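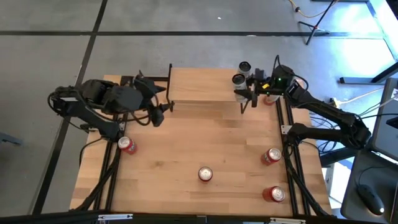 Usha Venkataraman replied:

Before we talk about refinishing anything, can you say what's under those cans when you lift them? Pale rings and dark rings are different faults and I've had people sand through both.

Ihor Stasiv replied:

Mostly pale. I lifted the one near the middle of the table first and there was a neat white circle underneath, good enough to put on a certificate. One other left a darker mark nearer the side, but it's small.

For the record, the top is striped butcher block, finished with Borkero hard oil, two coats, wiped on as per the tin. The tin also says "resists everyday spills". I would like to know whose days they had in mind.

Usha Venkataraman replied:

Pale is moisture sitting in the oil. Dark has got through to the wood, usually with a bit of iron or tannin involved. Do the pale ones first, they're easy.

1. Take everything off the top. Everything, please, including whatever you think isn't in the way.
2. Wash with barely damp cloth and a drop of washing-up liquid. Dry straight away.
3. Leave it overnight with nothing on it.
4. Tell me what's left.

Is it sticky at all?

Ihor Stasiv replied:

Sticky near the front, yes. I'd put that down to cola and optimism.

Steps 1 to 3 done. Step 1 took longer than the other two put together. The rings have faded but they haven't gone. If you stand at the door you'd think the table was fine, and I have considered only ever standing at the door.

Status changed: Waiting on customer > Open

Usha Venkataraman replied:

Good, that's what I'd expect. Now go over each ring with a soft cloth and a little of the oil, rubbing along the boards. Ten minutes, wipe it all off, then bin the cloth outdoors laid flat. Oily cloths heat up on their own when they're scrunched, so please don't leave it in a bucket.

For the dark one you'll want 320 grit by hand, with the grain, and only when the pale ones are sorted. No machine sander.

Ihor Stasiv replied:

Cloth is flat on the yard wall with a brick on each end, looking like evidence.

Pale rings: gone, bar one I can find with a torch. Stickiness: gone. Dark mark: lighter after sanding but there. The sanded patch is now cleaner than the rest of the table, so I have swapped a small dark circle for a larger blond oval. Is there a stage after this or is that the look?

Usha Venkataraman replied:

There's a stage after this. Feather the edges of the oval out with the same paper, a hand's width each way, then one thin coat over that whole area. It'll look wrong for a week. Oil darkens as it cures.

Then coasters. I know. The Zendlow cork ones are fine, so is a folded tea towel. A cold can will sweat for a good hour and the bottom rim holds the water exactly where you don't want it.

Ihor Stasiv replied:

Feathered, oiled, looks wrong as promised.

Ordered a pack of 13 coasters, a number I can only assume was chosen by someone who had 13 left. They have arrived and are in use, in the sense that they are on the table and the drinks are next to them.

Leave this open till September? I'd like to see the colour settle before I sign anything.

Usha Venkataraman replied:

Fine by me. Put the drinks on the coasters.

Status changed: Open > On hold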